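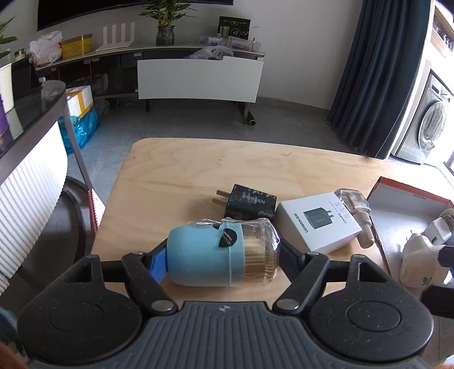 Fig. 1. Toothpicks, in the wrapping.

PACKAGING AND SMALL GOODS
Handout 3: The container and what it costs

Room 219, as before. Bring last week's reading, or at least a convincing expression.

1. Where we had got to

Last time we left the grocer with a sack, a scoop and a great deal of power. He decided what a pound was, he decided what counted as fresh, and he wrapped the result in paper that was sometimes weighed along with the tea. Packaging in the modern sense takes those decisions away from the counter and gives them to somebody in a factory whom the customer will never meet. Whether this was progress depends on how you felt about your grocer.

Keep in mind the three jobs usually given to a package: hold the thing together, protect it, and say what it is. There is a fourth, which is to be bigger than the thing inside. The textbooks tend to file that one under "presentation".

2. The unit problem

Some goods come in natural units. A cabbage is a cabbage. Others are so small or so cheap that selling one would cost more than making it: pins, matches, tacks, toothpicks, drawing pins, rice. These have to be gathered up before they can be sold at all, and whoever does the gathering has in effect invented the product. People don't buy a toothpick. They buy a pot of them, use a few at Christmas and pass the remainder on to their heirs.

The amount in the pot is seldom set by what anyone needs. It may be set by what fits the tub the factory already had, by a round number that looks well on a label, or by the lowest price at which a shop will bother to give the thing a hook or a shelf.

Our running case is the Morkodent pick, sold from Jerkdale in a tin, then a carton, then a tub with a lid. The picks themselves hardly changed. The tin held 2000, and customers complained that they never finished it. The carton held fewer and cost the same, and customers complained of that too, though they bought it again sooner, and the firm drew its own conclusions. You'll find the price lists in the course folder. Read the small print on the backs, where somebody in the sales office has been doing sums in pencil and losing his temper.

3. Clear, printed or both

A package can show the goods or show a picture of the goods. Each has its troubles.

Showing the goods is honest and unforgiving. Anything bent, faded or broken is on view to the whole shop. It suits things that look the same from every side and don't mind the light.

Showing a picture lets the maker choose the angle. It also lets the box be any size at all, a freedom that has been enjoyed to the full. The law asks that the picture should not mislead. It has much less to say about whether the picture should be interesting, and you will see a good many boxes whose front is a portrait of the dullest object in the house, lit like a bishop.

A fair number of packs do both: a coloured part to carry the name and a clear part to carry the proof. When you look at one of these, ask which half the designer expected you to pick it up by.

4. Seals and wraps

Outer film does two things. It keeps out damp and dust, and it tells you that no stranger has been at the contents. The second of these matters far more to buyers than the first, as Poramer found when it tried leaving the film off its household range for a season. Nothing was spoiled. Sales fell anyway. The shops reported that people kept opening the lids to look, and then chose a different one that hadn't been opened, which they had to open in order to check.

Film shrinks, wrinkles and has a seam somewhere. Sticking a label across the seam is frowned on in the trade manuals and common everywhere else. 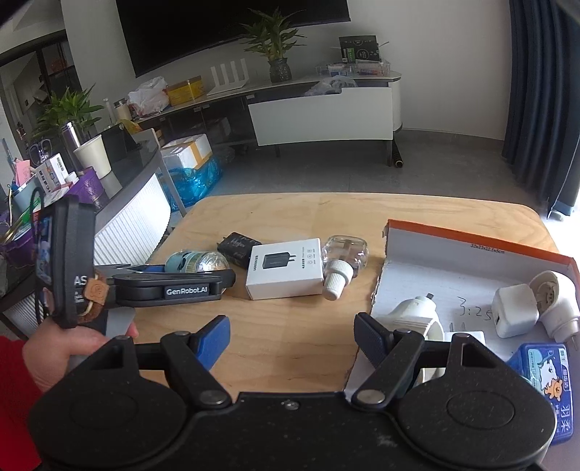
Page last changed: January

5. The mixed shelf

Until now we've taken one product at a time, as if each sat alone on a plinth. At home they all end up on the same table: jars, chargers, the box the charger came in, bottles. Nothing was designed to stand next to anything else. The glass bottle is an old form, the plug-in charger a recent one, and the box lives on in many households for years after its contents have gone to live behind the sofa. I have asked past groups why they keep the boxes. The answers come down to a vague feeling that it's a good box.

The Yule inventory is the best source we have on this. It lists everything in the stockroom of one general shop in Jerkdale at closing up, 1433 lines of it, in the order in which the clerk walked round. Empty containers have lines of their own. Some are valued higher than the full ones beside them. We'll spend most of the second hour on why, and I should warn you that the clerk's sevens look like his ones.

6. For the seminar

Choose one package from your own kitchen or desk drawer. Bring it in with its contents if they are safe, dry and unlikely to roll. Be ready to talk about:

Who decided how much goes in it, and when you last reached the bottom.
What you'd have to break, tear or peel to get it open.
Which words on it are there by law. They are generally the small ones.
What it becomes afterwards. "Recycling" will do for some of it. Please be truthful about the button jar.

Liquids in sealed bottles only. This is a rule with a history, and part of the history is still on the carpet.

7. The essay

2000 words, counting footnotes, on any one container and the goods it made possible. Biscuit tins are closed for this year. So are egg boxes, on which I have now read everything that can be said by anybody, several times, in the same order. Matches are still open. Hand in at the office before the end of Sunday if you are using the online form; the paper box is locked at weekends and pushing things under the door only feeds the hoover.

Reading for next week is the chapter on lids. It's longer than it looks.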